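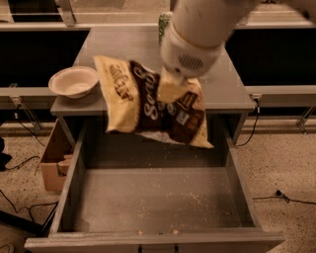

The drawer task at our bench: one arm, one bag of seeds, one open drawer.

How to run the drawer task with a student club (and not fool yourselves)

Every robotics club eventually wants to do the drawer task. Somebody sees a slick video of an arm tidying a kitchen and by the next meeting there is a plan to have one in our lab putting away the groceries. I coach the Strazds club, I have watched two years of this, and I remain unconvinced that most of what gets called "working" deserves the word. Still, it is a decent project for learners if you set it up properly. These are the notes I give new members.

What you need

An arm with a gripper you trust. A desk with a drawer that runs smoothly. A snack bag, a drink can, a plastic bottle and a paper bowl. A cardboard box on the floor beside the desk for whatever isn't in play. Masking tape and a pencil. A paper logbook, because the shared spreadsheet will be a mess by June.

Step 1. Write down what counts

Do this before anybody powers up the arm. Our rule, which Iqra Pirzada wrote after a long argument, is that the item must end up fully inside the drawer, released, with no human hand having touched anything after the start call. A bag draped over the back edge is a fail. A bag that had to be nudged is a fail. You will be asked to make an exception in the first hour. Say no.

Step 2. Set the desk

Open the drawer by hand and leave it open. Opening and closing are separate tasks, and a team that tries all of it at once learns very little about any of it. Put a pencil mark under each item so the layout can be restored. Then decide how far things are allowed to wander from their marks. We started with no wandering at all, which produced a lovely success rate and told us nothing.

Step 3. Choose the bag with some care

Crinkly bags are the hard part. The shape changes every time you squeeze one, the foil throws glare at the camera, and a grip that held a minute ago slides off. Pinch near the top edge and let the bag hang. Teams like to grab it by the middle because the camera finds the middle easily, and then they wonder why it won't go in flat. Use the same bag for a whole session and note when you swap it. A tired, floppy bag and a fresh one are different objects as far as the gripper is concerned.

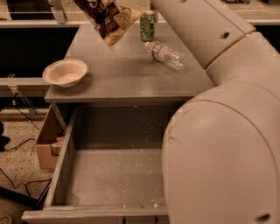 Step 4. Run in blocks

We run blocks of 4 attempts, then stop and reset the desk to its marks. Two people stay at the bench: one on the stop button, one writing. The writer does not get to touch the code. Thảo Hứa did most of our writing last season, and her log is the only reason I believe any number we put on our poster.

Keep feet and bags away from the cables. If the arm does something you didn't expect, stop it first and discuss it afterwards.

Step 5. Add the clutter slowly

Once the bag is going in reliably, start changing the company it keeps. Stand the can upright near the back. Lay the bottle on its side. Move the bowl to a corner. Change a single thing per block. Our first grip planner, which we called Hamidance for reasons I was never told, did well until the bottle went down on its side, and then it kept reaching for the label.

Step 6. Report the whole log

This is where I get unpopular. At the Jarkthorpe meet we watched a team show a beautiful clip of their arm putting a packet away. I asked how many tries it took and got a shrug. Our own record was 280 attempts for the season, failures included, and the poster looked worse for it. Margus Vasiliauskas wanted to leave off the early ones. They stayed on -- with a note saying which version of the code was running.

If you only have the good clip, call it a clip.

Common problems

Bag catches on the drawer's back edge: raise the approach height before you fiddle with anything else.

Bag sticks to a finger on release: open wider, pause, then lift straight up.

Works in the morning, fails at 4 pm: check the light on the desk. Tape a bit of card over the worst of the glare and try again.

Questions about the log template can go to Triin Laur, who keeps the current version in the green binder.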